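Kantine Sillulstead – Datensatz Tellerbelegung
README, Stand Juli

Kurz vorweg: hab das in einem Rutsch runtergeschrieben, Korrekturen bitte direkt an Merja Turunen. Englische Fassung kommt, wenn Wafula dazu kommt.

Was drin ist
3649 Episoden, zweiarmig, ferngesteuert vom Küchenpersonal. Obst und Gemüse greifen, auf Teller legen, Hand zurück. Dazu pro Schicht ein kurzes Protokoll als Textdatei (wer, wie lange, was genervt hat). Die Protokolle sind uns genauso wichtig wie die Bilder, bitte nicht wegwerfen beim Umkopieren.

Wer
Ellik stellt die Steuerung, Mbwambo die Küche und die Leute. Caroline Mbwambo hat den Betrieb freigegeben, Muthoni Nyanda plant die Schichten. Annotation: Wafula Chege. Fragen zur Arbeitszeit nicht an uns, sondern an Dwynwen Dafis.

Ordner
episoden/ – Bildfolgen und Gelenkdaten
protokolle/ – Schichtprotokolle, Namen durch Kürzel ersetzt
labels/ – Beginn und Ende jedes Griffs, von Hand gesetzt
alt/ – Probeläufe aus Nundmont, anderes Licht, nicht mischen

Aufgabe Zitrone, rosa Teller

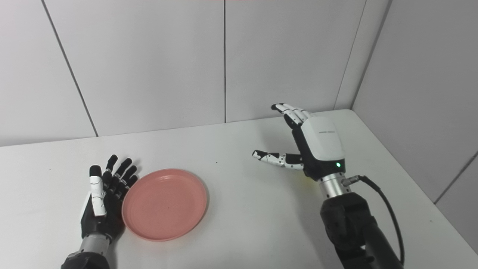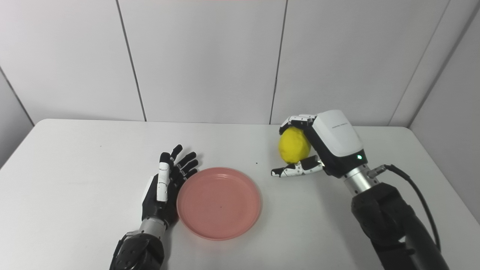
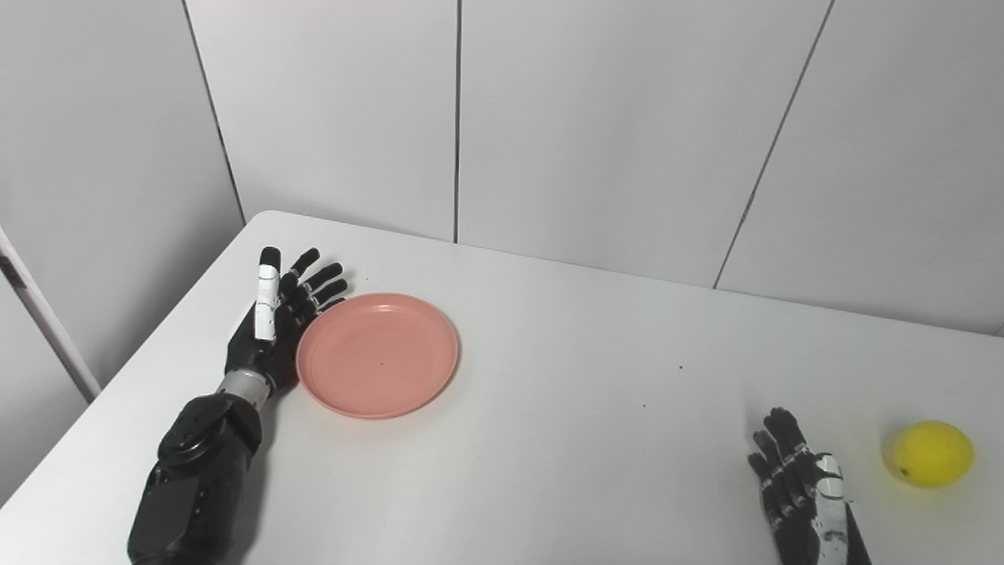 Für die Belegschaft ändert sich vor allem die Frühschicht. Bisher standen 6 Leute an der Ausgabe und haben Teller belegt, geplant sind 4, die anderen beiden wechseln an die Fernsteuerung. Dass das kein Ausruhen ist, steht in fast jedem Protokoll. Wer eine Zitrone so halten will wie auf dem zweiten Bild, Finger drüber und einer drunter, muss die eigene Hand die ganze Zeit ruhig halten, und zwar auch die linke, die beim Teller nur offen wartet. Nach der ersten Woche haben wir die Blöcke deshalb gekürzt. Muthoni wollte außerdem, das niemand zwei Blöcke hintereinander macht, steht jetzt so im Plan.

Was die Leute sagen
Aus den Protokollen, leicht gekürzt:
"Rücken besser, Augen schlechter."
"Ich merk nicht, wie fest ich zudrücke. Am Tisch früher hat man das einfach gewusst."
"Bezahlt wie Küche oder bezahlt wie Technik? Bitte mal klären."
Letzteres ist offen. Die Eingruppierung liegt bei Dwynwen, bis dahin gilt der alte Lohn plus Zulage. Wir finden das auch nicht schön.

Labels
Griffbeginn = erster Kontakt mit dem Objekt, nicht Beginn der Armbewegung. Episoden mit Abbruch bleiben drin, Feld abbruch auf 1. Abgebrochen wird auch, wenn jemand einfach eine Pause braucht – das ist kein Fehler der Person und darf nicht als Leistungswert ausgewertet werden. Ist so mit der Belegschaft vereinbart, gilt auch für alle, die den Datensatz weitergeben.

Bekannte Probleme
– In 8 Episoden fehlen die Gelenkdaten der linken Hand, Liste in labels/fehlt.txt
– Zeitstempel der Protokolle ist Ortszeit, der Rest nicht. Umrechnen!
– Kürzel in alt/ sind nicht die selben Personen wie in protokolle/
– nasses Obst kommt kaum vor, in der echten Küche ständig

Nutzung
Intern und für Partner frei, Weitergabe nach Rücksprache mit Caroline. Keine Auswertung nach Einzelpersonen, auch nicht über die Kürzel.

Noch zu tun
Schichtprotokolle vom Abend nachtragen. Sortierung in alt/ aufräumen. Merja fragt nach, ob die Spätschicht überhaupt mitmachen will.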